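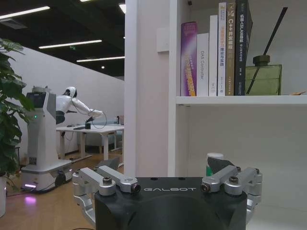
*Upper shelf, six books in order of height, the lowest on the left.*

# Tramesside Shelves

Print this page | E-mail this page

This set is about ordinary shelves and how people keep them. It has 300 pictures of books, toys and small household things. File names begin with the shelf code. Titles are typed as they stand on the spine, also the Chinese ones.

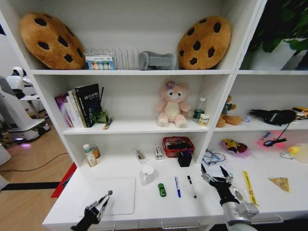
*Mixed shelves: cookie cushions, plush toys, books, a plant.*

Labels are in `items.csv`, one line for each object. Plush toys have their own group, "soft". 53 lines still need a second check.

**Comments**

Setska: Is a cushion "soft" or "household"?

Venditz: It is "soft". I will write it in the label notes.

Geddes: The March file opens well now, thank you.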